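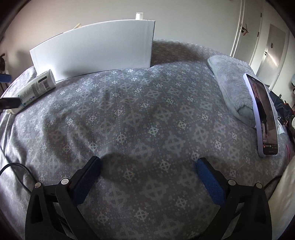 Work wants us to demonstrate tidying with a hand gripper. What happens to my job?

Asked by Jocelyn Rivera, 11 April 2023

I do room turnarounds for a serviced flats firm. In January they signed up with Isaveo, and now six of us spend part of the shift picking things up with a gripper in one hand so a machine can learn how it's done. Bottles, boxes, cans, whatever is on the bed. I used to clear a bed in no time. Now I do it like someone defusing it.

The pay is the same and my back is no worse. But my target of 73 rooms a month hasn't moved, and my manager says the robots will "free us up". For what, he didn't say. Has anyone been through this?

2 answers

Ravindra Bhatia
Yes, at a laundry. Get the target changed first, in writing. Gripper time is work time and it's slow. Ours counted it as "light duties" until Erlinda Dizon on nights added up her hours and sent them to payroll. Then ask who keeps the recordings and whether your speed is being scored. Two of our folders were moved to minding the machine, same grade, and they mostly fetch it things it has dropped.
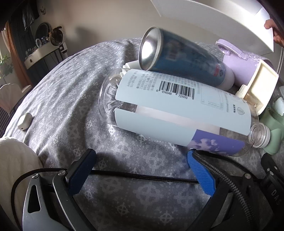
Bottle and can on the bedspread, gripper at the ready.

Stuff like this is where it struggles, by the way. Towels it had by spring. Anything round, ask again in a few years.

Ariel Lacson
robots cant do corners, you'll be fine. we had a Roron one for the floors and it lives in the cupboard now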